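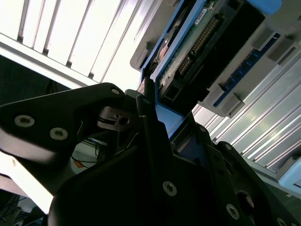 Silver screws set into matte black plates.

In praise of the repair manual

I own a sewing machine I can barely use and a 288-page service manual for it that I have read from cover to cover, twice. The machine is a Gekora, older than I am, and it came to me with the book tucked under the lid. I meant to look up how to thread the bobbin. Two hours later I was deep in a chapter on tension springs and perfectly happy.

I think the repair manual is one of the great forms of writing, and it gets almost no credit. We give prizes to novels and to books about walking along rivers (I like those too!) and then we put the manual in the recycling with the polystyrene. Yet somebody sat down and worked out how to tell a stranger, who might be tired or cross or kneeling on a kitchen floor, which thing to undo first. That is hard to do. Try writing down how you tie your shoes and hand it to a child.

The language is wonderful as well. "Offer up the bracket." "Ease the cover free." "Do not force." There is a sentence in my Gekora book that I have copied on to a card above my desk: "If the wheel resists, stop and find out why." I have had worse advice from people who charged for it.

And the drawings! The exploded view must be one of the loveliest inventions in print. Every washer floats in its proper order along a dotted line, each with its own small number, as if the whole machine had taken a breath in. You can look at one for ten minutes with no plan to mend anything. I once bought a manual for a Baek outboard motor at a jumble sale purely for the fold-out at the back. I do not have a boat.

What bothers me is how thin these books have become. My kettle came with a leaflet in 10 languages, and in all of them it told me not to put the kettle in the bath. There was nothing about the lid catch, which broke in December. I searched online and found a video, and I am grateful to the man who made it, but I had to sit through a long greeting and then keep pausing with a greasy thumb. A page stays where you put it. You can prop it against the bread bin and write on it.

People do write on them, too, and that may be my favourite part. Whoever had my sewing machine before me has pencilled "NO, other way" beside figure 2 in the chapter on feed dogs, and she (I have decided on she, from the handwriting) was quite right. There are oil marks on the pages that mattered to her. The chapter on the zigzag attachment is spotless.

I know the argument against all this. Things are sealed now, parts are glued, and the makers would sooner you bought another. Some of that is true and I hate it. But plenty of ordinary things still come apart with a screwdriver, and a decent manual gives you the nerve to start.

A friend runs a stall called Lulatico, down by the Filluvstead bus station, and keeps a stock of old manuals at the back, 500 at the last tidy-up. Mixers, mopeds, radios, a milking machine. Most go for the price of a coffee. I went in last month for a lampshade and came home with the book for a twin-tub washing machine, and the chapter on drain hoses is superb.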